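Grarkdale Pantry Shelf, two tiers — my review after one winter of use

I live in a small apartment on the fourth floor, and the kitchen was designed, I think, for a person who does not eat. There is one cupboard above the sink and one drawer. Everything else must find its own place. For a long time our snacks lived on the windowsill side of the room, in whatever box was free, and each time I wanted something from the bottom I had to take out everything from the top.

Seaweed and potato chips, the two things we finish fastest.
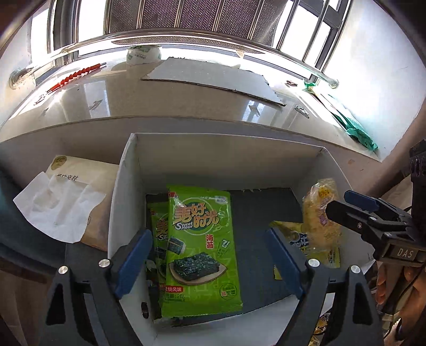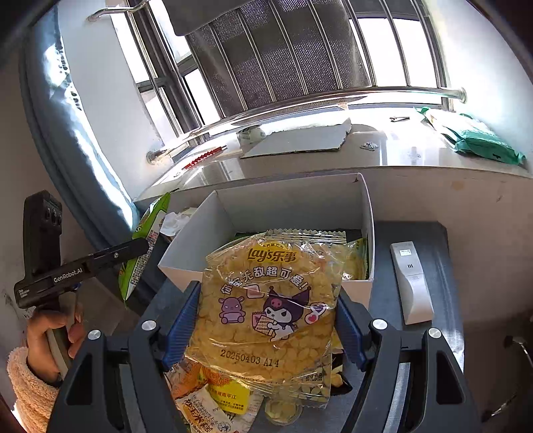

I bought the Grarkdale in November from the Sorrentino home store near the station. The price was 64 with the member card. I compared it before with the Famach rolling cart, which has three levels and wheels, but the wheels were a problem for me. My floor is not level, and I did not want a cart that goes for a walk in the night.

Assembly

The shelf comes in a flat package with 2 side frames, two trays, a back rail and a bag of screws. The instructions are only drawings, without words. I usually like this, as I do not need to translate anything, but step four shows the back rail from an angle where you cannot understand which side is up. I put it in wrong and had to open eight screws again. If you buy this shelf, look for the small notch in the rail. The notch goes to the floor.

The key in the package is too short and hurts the hand. I used my own screwdriver with a hex bit and it went much better. From opening the package to the finished shelf I needed one evening, with a pause for dinner.

Daily use

The best thing is the height of the trays. The lower one takes rice, flour and the big oil bottle standing up. The upper one has a raised edge in front, so light bags do not slide out when somebody closes the door too hard. In my old shelf (a Grivach, the narrow model) this happened all the time, and I was picking up crackers from behind the radiator for years.

I also like that you can see everything. Before, I bought soy sauce three times in one month because I did not know we had it. Now I look once before going to the store, and I write a shorter list.

What I like less is the surface. It is a matte gray coating and it keeps every mark. Oil leaves a dark ring that needs warm water and soap, and one time also patience. I have put a sheet of baking paper under the bottles and change it every few weeks. It does not look elegant, but it works for me. The feet are hard plastic and they made two light scratches on the floor when I moved the shelf to clean. I glued felt under them in January and have had no new scratches.

Strength

The store page says each tray carries 128 pounds. I have no way to test this and I do not want to. With all our dry food, a slow cooker and a stack of pans, the lower tray does not bend at all. The upper tray bends a little in the middle if I put the pans there, so the pans are now below. The whole shelf moves slightly from left to right when you push it with one hand. There is a strap in the package to fix it to the wall, and with children in the home I would use it from the first day.

Service

One screw had a bad thread. I wrote to the service address in the evening and got an answer the next afternoon, polite and without many questions. The new screw came in an envelope after six days. They sent four of them, so now I have spares in the drawer.

The page shows 2,889 ratings and most are very high. I am a little more strict. For me it is a good shelf with a weak coating and one bad drawing. I would buy it again for the kitchen, but I would not put it in a living room, where guests will see the marks.

I have read that there is a version with three tiers coming in April. If the middle tray can be moved up and down, I will maybe take one for the hallway — the shoes have the same problem as the snacks had.

My rating: four of five.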